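Textiles at Home, Handout 2: Sorting and Folding Old Clothes 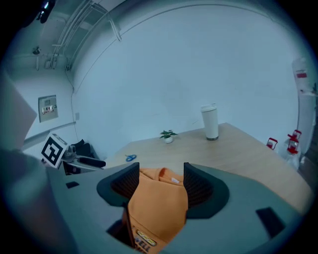
Photo: Ronaldo Lacson / Clostell Short Courses

Hello again! Last week was all stains, so this week we're on to the pile most of us have been avoiding (me included, mine lives on a chair). Bring two or three old tops from home, the more faded the better. An orange one with a printed patch, a bit like the one in the photo, is just the sort of thing I mean.

Start with the tag. I know, I know, but please do read it before you decide anything. Pure cotton makes lovely cleaning cloths, while a lot of the stretchy mixes just push water about. Write the fibre on your sheet, then choose: keep, mend or cut up.

If you're keeping it, give it a good shake by the shoulders and lay it face down. Sleeves in, sides in, then fold up from the hem in thirds. Prints go on the inside if they've started to crack.

If you're cutting it up, take the print off first and work round it with plenty of room. Ordinary scissors are fine for thin jersey, though I do like a longer blade for the side seams! Save the patches, we'll want them in September for Haiyan Lu's cushion session.

Reading for next time is page 93 of the Karberg booklet, plus the chart on 236 if you've got the energy. Tables need to be clear by 8 please, the choir comes in after us.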